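板球记分与赛事组织 第四讲讲义
有限回合制比赛：记分、净跑分率与附加赛安排

适用对象：体育管理专业二年级选修课学员
修订：2024年7月

一、本讲内容

上一讲讲了一个回合的构成和出局的几种方式。这一讲转到俱乐部和青少年级别最常见的有限回合制比赛，主要解决几个问题：记分表怎么填，净跑分率怎么算，小组同分时怎么排名，附加赛的场地和日程怎么定。雨天改判的计算方法只讲概念，具体表格放在第五讲。

学员请自备空白记分表。课上用的是横式表，左边是击球方，右边是投球方，最下面一行是额外得分和倒柱记录。用竖式表的也可以，栏目相同，位置不一样。

二、有限回合制的基本约定

一场二十回合的比赛，每队最多面对二十个回合的投球，每回合六个有效球。宽球和无效球不计入六个有效球之内，要补投。击球方全队出局，或者回合用完，或者后攻一方已经超过目标，该局结束。

先攻一方得分记作总分，后攻一方要赢，需要比总分多得一分，这个数叫目标分。例如先攻得126分，目标分就是127分。学员常把目标分写成126，改作业时这一类错误最多。

比赛结果有两种写法。先攻方获胜，写“胜若干分”，即两队总分之差。后攻方获胜，写“胜若干柱”，即获胜时后攻方还剩几个未倒的柱。全队十一人，倒十柱即全队出局，所以后攻方倒四柱时完成追分，写作“胜六柱”。有些报道还会加上剩余球数，正式记分表上不强制，但建议填写，后面算净跑分率要用。

三、记分表的填写

每投一球，记分员要同时在三处落笔：击球员个人栏、投球员个人栏、全队累计分。三处有一处漏填，局末就对不上账。

额外得分单独列出，分为宽球、无效球、腿部触球得分和漏接得分。前两项计入投球员的失分，后两项不计入。局末核对时用下面两个等式：

击球员个人得分之和 + 额外得分 = 全队总分
投球员失分之和 + 腿部触球得分 + 漏接得分 = 全队总分

如果联赛采用罚分，罚分另记，核对时两边都要加上。

倒柱记录要写明第几柱、当时的全队得分、出局的击球员，以及所在回合。跑杀出局不计入投球员的倒柱数，学员填表时容易顺手记上去。

两名记分员应每回合结束时互相报数。发现不一致，先查本回合，再查上一回合，不要等到局间休息再一起查。

四、净跑分率

净跑分率是小组赛同分排名的常用指标，算法如下：

净跑分率 =（本队总得分 ÷ 本队面对的回合数）-（对手总得分 ÷ 对手面对的回合数）

计算时注意以下几点。

第一，全队出局时，不管实际打了多少回合，一律按满额回合数计算。二十回合的比赛，某队在第十五回合全队出局，分母仍取二十。

第二，回合中的零散球要换算。十八回合又三球，应写成18.5，不能写成18.3。记分表上的“18.3”是记录格式，小数点后是球数，直接拿去做除法结果就错了。

第三，多场比赛先把得分和回合数各自相加，再做除法。不能把每场的净跑分率算出来再取平均。

第四，弃权场次通常不计入，以赛事章程为准。

课堂算例：Badside队两场小组赛，先后得140分（二十回合）和112分（十六回合完成追分）；对手得分分别为118分（二十回合）和111分（二十回合）。本队得分252，回合数36，每回合7.00分。对手得分229，回合数40，每回合5.725分。净跑分率为正1.275。

请各位把第二场改为“Badside队十六回合全队出局，得110分”，其余数字不变，重新算一遍，并说明分母变为多少。

五、同分排名的顺序

各赛事章程不尽相同，常见的顺序是：积分、胜场数、相互交锋成绩、净跑分率，最后抽签。三队同分时，相互交锋成绩有可能形成循环，这时有的章程直接跳到净跑分率，有的章程只在三队之间另算一张小表。写章程的人应当把这一条写清楚，写“按交锋成绩决定”是不够的。

另外要写明弃赛队伍的处理。赛季中途退出的队，已打的场次是保留还是全部作废，对排名影响很大。一般做法是打满一半场次以上予以保留，不足一半则作废。

六、案例：Bovemthorpe青少年杯附加赛

本案例取自授课用的赛事档案，重点看日程和费用，不看技战术。

该杯赛按地区分组，各组第一名进入附加赛，胜者进入最后十六队。附加赛只打一场，场地由抽签决定。当季Gruvodow俱乐部抽到主场，客队Cuadros路程较远，单程约400公里，组委会决定将开赛时间推迟到下午一点，并把局间休息压缩为二十分钟。

赛事总监Pantelis Balaskas事后在总结里写道：“时间定晚了。如果中间下一场雨，备用时间不够补完二十回合，我们只能缩减回合数。下次宁可让客队前一晚到。”

这段话涉及一个具体的计算。二十回合制每局按七十五分钟计，两局一百五十分钟，加局间休息二十分钟，合计一百七十分钟。下午一点开赛，最早三点五十分结束。章程规定六点之后不再开始新的回合，所以可用的备用时间是一百三十分钟。看起来宽裕，但场地排水较慢，雨停后通常要等一小时以上才能复赛，有两次降雨就用完了。

费用方面，附加赛总支出为3,825英镑，其中客队交通和住宿占大头，其次是裁判酬金和场地养护。主队承担茶点，不列入总支出。案例附表没有把比赛用球单列，归入了场地杂项，学员做预算时应当单列，球的规格不符是赛前检查中常见的问题。
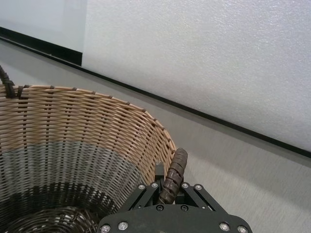

裁判安排上，附加赛要求两名场上裁判均来自与两队无关的地区。小组赛阶段允许主队提供一名裁判，附加赛起不再允许。记分员仍由两队各出一人，并排就座，位置要能看清两名裁判的手势。裁判每做一个手势，记分员须举手或亮灯确认，裁判看到确认后才能继续比赛。

赛后材料应在当晚提交，包括双方签字的记分表、裁判报告和伤情记录。只拍照上传记分表的，原件仍要保留到10月赛季结算完成。

七、赛前检查要点

开赛前两小时，场地负责人检查球道、边界线和白色挡板的位置。边界线距离按年龄组缩短，缩短后的距离要量，不能目测。

开赛前一小时，两队提交出场名单。名单一经交换，替换须经对方队长同意。青少年比赛要同时核对出生日期和参赛年龄截止日。快速投球员另有连续投球回合数的上限，名单上应注明所属年龄组，场上裁判按此掌握。

开赛前半小时，掷币决定攻守。掷币结果写入记分表表头，注明胜方及其选择。

八、课后作业

1. 完成第四节的改动算例，写出全部步骤。

2. 按第六节的时间数据，把开赛时间改为上午十一点，重新计算备用时间，并说明两次降雨、每次中断七十分钟的情况下能否打满回合。

3. 为一个六队单循环的少年组联赛起草同分排名条款，不超过300字，须覆盖三队同分和中途弃赛两种情况。

4. 找一份本地俱乐部公开的记分表，用第三节的两个等式核对。若不相等，指出差额可能出在哪一栏。

作业于下次课前交到办公室，手写或打印均可。第3题会在课上交换批改，请多带一份。

九、参考阅读

课程读本第四章、第六章。第四章末尾的净跑分率例题答案有误，分母应取二十，读本误用了实际回合数，请自行更正。第六章关于雨天改判的部分下一讲再读。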